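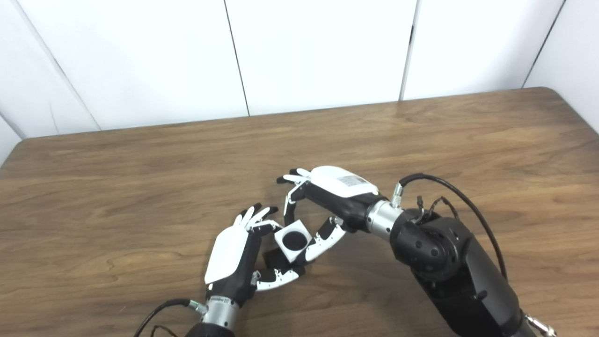 Figure 3. The white block, held between two hands with its round black marking facing up.

4.2 Naming the block and the peg

We now turn to the two plainest items in the Boken set, which gave us some of the liveliest answers in the whole study. Writers were asked to describe each item for a reader who had never come across it, using whatever words they liked. The block (Figure 3) is small, compact and white, and one of its faces carries a large black circle. We had expected "cube" to win easily. It did come first, but "block", "box" and "dice" followed close behind, and a good many writers skipped the shape altogether and began with the circle.

The circle is where the answers become really interesting. Some writers called it a hole and others a spot, a button, a lens or a lid. Writers who chose "hole" tended to go on to words about depth and filling, while those who chose "spot" stayed with colour. A single early noun seems to steer everything that comes after it, and we were delighted to find the same pattern in the Penrose answers, which were gathered separately and with a different set of instructions.

Handling mattered too. When the block was flat on the table, writers spoke of its "top" and "sides" with hardly any variation. When it was held at a tilt, as in Figure 3, these words became scarce. The face with the circle was then "the front", "the eye side" or "the face", and one writer settled on "the business end", a phrase we have been using in the office ever since.

The peg (Figure 4) had a much smaller vocabulary of its own, but a surprising range of comparisons.

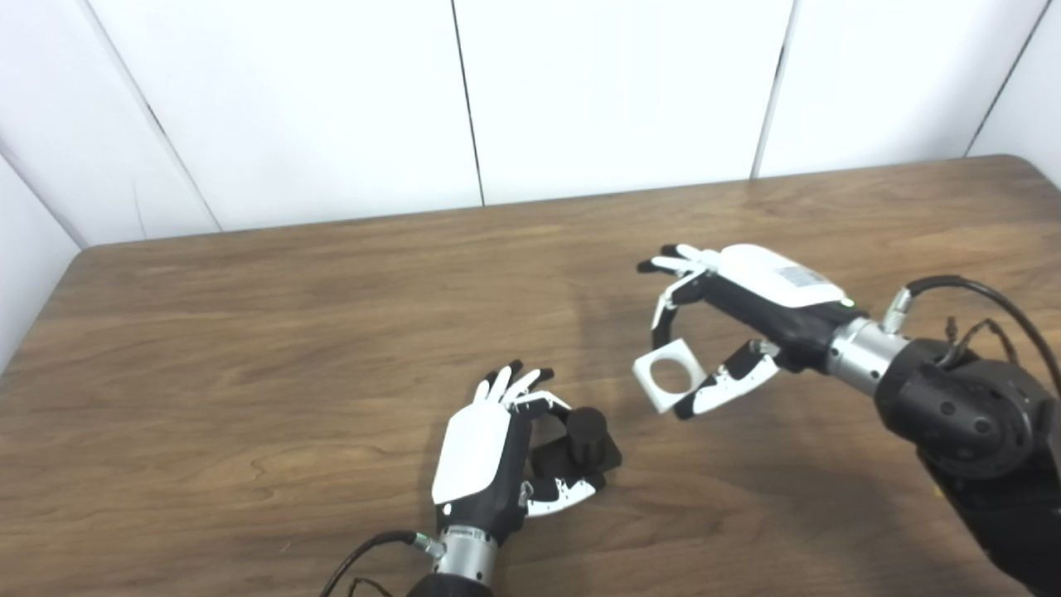
Figure 4. The black peg on its square base, standing on the wooden table.

Both parts of this item are black, so colour could not be used to tell them apart. Writers turned to shape and position: "the square bit at the bottom", "the tall bit", "the post". Comparisons included a chess piece, a bollard, a candle, a stand for rings and a very small lighthouse. The rounded top of the peg was mentioned far more often than we would have guessed for such a modest detail, usually by writers who had already settled on a comparison and wanted to make it fit.

Across the full collection of 3,000 answers we found 253 different head nouns. The spread was uneven. Writers in the Konosero group liked single words and moved on quickly, whereas the Ellotero group often gave a first name for the item, crossed it out and tried a second. We kept both attempts, following a suggestion by Morenike Fashola, and the crossed-out words have proved a real treasure. In the peg answers they nearly always named a familiar household thing, and the word that replaced it was nearly always a plain shape.

Answers of fewer than 5 words were coded for the head noun only. They are left out of the comparison of sentence openings in Section 4.3.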